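Carnet de l'atelier Vostadura
25 avril 2021

Repris le psaume 104 depuis le début, avec la feuille de corrections de février à côté. La première strophe tenait mal à la lecture à voix haute. Trop de participes : « revêtant », « déployant », « posant », « faisant », on n'entend plus que la terminaison. L'hébreu enchaîne bien des participes, mais ils sont courts et ne riment pas de cette manière lourde. J'ai essayé les relatives (« toi qui déploies », « toi qui poses ») et j'en garde deux sur quatre. Les autres passent en indépendantes au présent.

À vérifier avec Ojārs Kļaviņa : le changement de personne. Le texte commence à la deuxième (« tu es très grand ») et glisse à la troisième sans prévenir. La version de février avait tout remis à « tu ». Je voudrais rétablir le glissement, au moins jusqu'au verset 5.

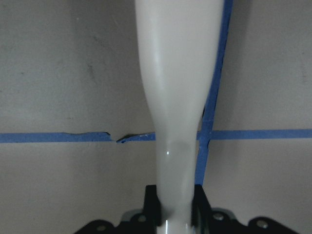
Traduction - Psaumes

Verset 2. « Tu déploies les cieux comme une tente » ou « comme une toile ». Le mot désigne la pièce de tissu, le rideau, le même que pour les tentures du sanctuaire dans l'Exode. « Tente » est l'habitude, mais on perd le geste d'étendre un tissu. Je mets « toile » dans le texte et « tente » en note. Le lecteur d'Otent avait demandé « voile ». Refusé, trop léger, et l'oreille entend aussi bien le bateau que le tissu.

Verset 3. Les chambres hautes posées sur les eaux. Il y a de la charpente là-dedans : le verbe est parent du mot pour poutre. J'avais écrit « il bâtit ses chambres hautes sur les eaux ». Maintenant : « il pose sur les eaux les poutres de ses chambres hautes ». Plus long, mais on comprend qu'il s'agit d'un étage et d'une ossature. À relire debout demain.

Verset 4. Question ancienne : les vents sont-ils ses messagers, ou fait-il de ses messagers des vents ? La Septante prend le second parti, repris dans l'épître aux Hébreux. Dans un psaume qui parle du temps qu'il fait, je garde « des vents il fait ses messagers », et l'autre lecture va en note avec le renvoi.

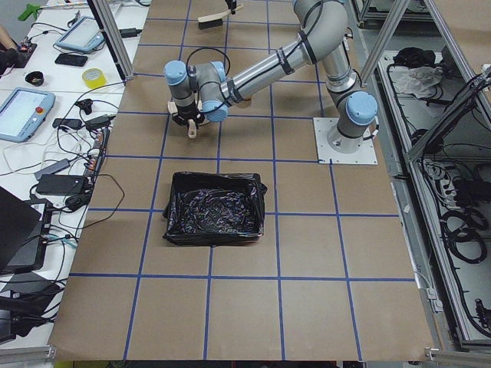 Pour « messagers » justement, ne pas mettre « anges ». Même en note, seulement dans la citation de l'épître. On a déjà eu la discussion pour le psaume 91, où « anges » est resté ; il faudra donc une ligne dans l'introduction pour dire que le mot hébreu est le même et que nous avons traduit selon le contexte. Je ne l'ai pas écrite.

Verset 14. L'herbe pour le bétail, et les plantes « pour le travail de l'homme ». Deux possibilités : les plantes sont au service de l'homme, ou bien l'homme les cultive. La feuille de février disait « pour les besoins de l'homme », ce qui arrange tout et ne traduit rien. J'écris « les plantes que l'homme travaille ». Kļaviņa préfère « pour le labeur de l'homme », à cause du verset 23 où le même mot revient quand l'homme sort à son ouvrage jusqu'au soir. Il a raison sur la reprise. Si on met « travail » aux deux endroits, la reprise s'entend quand même. En suspens.
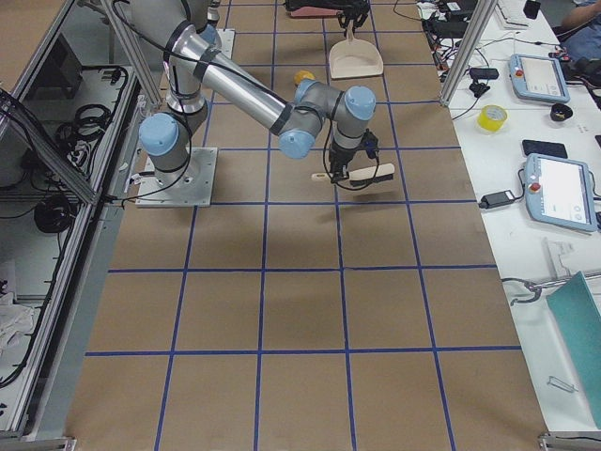

La mise en page du psaume pose un autre problème. Brinance veut une colonne unique, texte ferré à gauche, notes en bas. Avec des versets à deux ou trois membres, le second membre part au retrait et se confond avec une ligne trop longue qui déborde. J'ai fait un essai à la main en traçant des cases, à la façon du kraft de la table avec ses rectangles de ruban bleu : un membre par case, les cases vides laissées vides. On voit tout de suite où le verset est boiteux. Comme outil de travail c'est très bien, à imprimer c'est impossible. Je propose de l'utiliser pour les relectures et de rendre à Brinance un fichier normal, avec un retrait plus fort pour le second membre.

Verset 26. Léviathan. « Que tu as formé pour s'y ébattre » (dans la mer) ou « pour jouer avec lui ». Le pronom permet les deux. Le carnet du fonds Dambrauskienė donne la seconde lecture, avec un point d'interrogation au crayon dans la marge. Je la trouve plus forte et je l'ai mise dans le texte. La première passe en note. Il faudra s'attendre à des remarques.

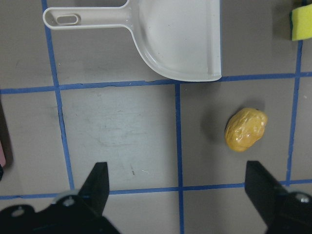 Versets 29 et 30. Même mot pour le souffle retiré aux bêtes et le souffle envoyé. Ne surtout pas passer de « souffle » à « esprit » d'un verset à l'autre, sinon tout le mouvement tombe : tu reprends leur souffle, ils expirent ; tu envoies ton souffle, ils sont créés. Pas de majuscule. Otent en met une à la seconde occurrence dans son exemplaire annoté, je l'ai retirée.

Verset 35, dernier mot. « Alléluia » ou « louez Yah ». La Septante le met en tête du psaume suivant. Nous gardons la place du texte hébreu et « Alléluia », comme pour les autres.

Reste à faire :
note du verset 4 (le renvoi est à contrôler)
décider pour « travail » ou « labeur », versets 14 et 23
ligne d'introduction sur « messagers » et « anges »
relire la première strophe à voix haute avec quelqu'un qui n'a pas le texte sous les yeux
renvoyer la feuille propre à Kļaviņa, sans les variantes de février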